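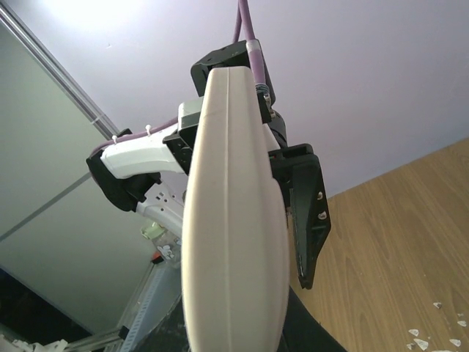 Ticket 779
Site: Harden building, Room 18
Category: Lighting / electrical
Opened by: Flora Laing
Assigned to: Lejla Karagiannis
Opened: 11 Oct 2020
Status: Closed, one item carried over

Problem as reported
Light over the long bench drops out and comes back. Goes dim, then full bright, then fine for an hour. Also buzzes. Other lights in the room OK as far as I can tell. Wall switch makes no difference, already tried it. Please not during the morning, we need the bench.
Flora

Lejla, first reply
Got it. Few questions before I come up.
Does it dim slowly or snap?
Is it worse right after you switch on, or later?
Anybody touched the dimmer by the door?

Flora
Snaps. Worse later. The dimmer gets touched by everyone, it's a dimmer. Usually left all the way up becuase we want it bright on the bench.

Lejla
OK. Try leaving it a bit under full for the rest of today and tell me if the buzz changes. Don't open the fitting.

Flora
Buzz is quieter with the dimmer lower. Still dropped out twice before lunch. Too dark to do small work down at that setting so I've put it back up. The desk lamp from the store room is no good, cord too short.

Lejla, visit 1
Went up after lunch. Bench light on, no fault for the first while, then it did it right in front of me. Snap to dim, back up. Not the bulb end – it's the fitting losing supply for a moment.

Checked:
Breaker – fine, not warm, not loose
Wall switch – fine
Dimmer – warm. Warmer than I like. Label says Tan, old model, no rating I can read under the paint
Fitting cover – one clip missing, cover sits crooked

Put a plain switch in place of the dimmer as a test. Left the dimmer in a bag in the drawer under the window, labeled. Please don't throw it out yet.

Room 18 now has on and off only at the bench. Told the person at the bench, not Flora, she was out.

Flora
Who took the dimmer?? Oh. Read the above. Fine.
So with the plain switch no buzz at all. Nice and quiet in here. But it dropped out again at end of day, just the once. Same snap.

Lejla
So two faults. Dimmer was the buzz. Something else is the drop. Will need the fitting down, which means power off to that side of the room. When can I have it?

Flora
Anytime after we pack up. Does power off mean the wall outlets too? If so I need warning.

Lejla
No, lights only, outlets are on their own breaker. I'll check with the tester before I start anyway.

Lejla, visit 2
Lights off at the breaker, tested dead, outlets still live as expected. Fitting down.
Found it. Neutral in the terminal block was barely held, screw backed off. End of the wire browned. Cut back, stripped, new terminal block, tug test on all of them. Ran it for 2 hours with the cover off, no drop. Cover back on, still crooked, see below.

Used: one terminal block, short length of sleeve. Both from van stock, no order needed.

Flora
No drop yesterday, none today. Bench is good. Can we have the dimmer back, some people find full too much late in the day.

Lejla
Not that one. It runs hot and I don't trust it. Ordered a Triltulov, right type for the LED fitting. Supplier is Stestotlow, they say 6 working days.

Lejla, visit 3
Triltulov fitted. Set the low end so it doesn't flicker at the bottom (small wheel behind the plate – leave alone pls). Ran up and down a dozen times, no buzz. Old Tan dimmer taken away for scrap.

Flora
Works. Goes nice and low. Ok to close from me, except the cover?

Lejla
Cover clip is a discontinued part. Asked Stestotlow for a near match, nothing before December. It's held by the other clips and won't fall, I pulled on it. If it starts to rattle call me and don't tape it, tape goes soft from the heat and leaves gunk.

Closing this. Clip carried over to the parts list under the same room.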